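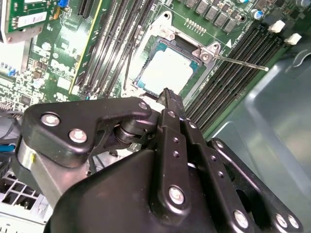

Skellari Opens Its Desktop Repair Bench to Codimville in June

CODIMVILLE — Hi, neighbors. I'm Iraís Arellano, I run the desktop side of things at Skellari, and I get to share some news I've been sitting on since winter. Starting in June, we're taking in old desktop towers from anyone in town, going through them part by part, and getting the good ones back onto desks. We're calling the program Darnitura, and I could not be more excited!

The goal for the first year is 300 working computers. If you have an old office tower in the closet (I had two, I'm not judging), we'd love to have it. Dells are very welcome, and so are most other full-size desktops. Laptops will have to wait a while.

Every tower gets laid on its side with the panel off, and then we go through it in the same order each time. Memory first, then the drives, then the power supply, and the processor last. I'm picky about the processor. It sits in a metal retention frame with a skinny little lever on the side, and you want to lift that lever slowly and keep your fingers well away from what's underneath. I bent a pin once, years ago, and I still think about it.

What I love about these older business machines is how friendly they are to work on. The Dell we've had open on the bench has a blue latch down by the drives and a blue tab by the power supply, so you know right where to put your hands. It has a proper metal drive cage too, and a drive still sitting in its bay.
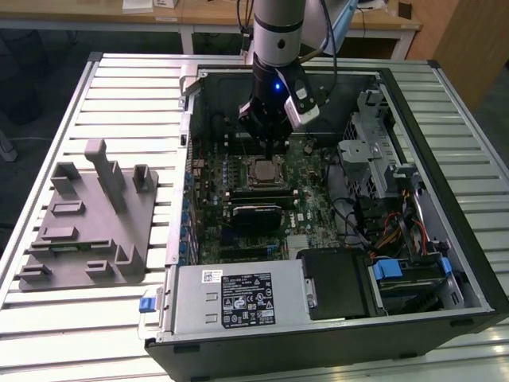 Once a tower passes, it gets a wipe of the drive, fresh thermal paste and a good dusting, and then it goes on the shelf for pickup. Families and students in Codimville can ask for one at no charge. Gasser, the hardware store on our block, is covering the cost of paste, screws and cables through the end of the year — thank you, thank you, thank you.

We ran a small trial this spring with 10 towers, and 9 of them went home with new owners. The last one gave us its memory and its fan, so I still call that a win. Our parts shelf is up to 983 pieces now, all sorted and labeled, and I'm a little proud of that.

Drop-off opens at 9 in the morning at the Skellari side door. Please bring the power cord if you still have it, and leave the monitor at home for now. If you're not sure whether your tower is worth bringing, bring it anyway and ask for me.

Press contact: Iraís Arellano, Skellari, Codimville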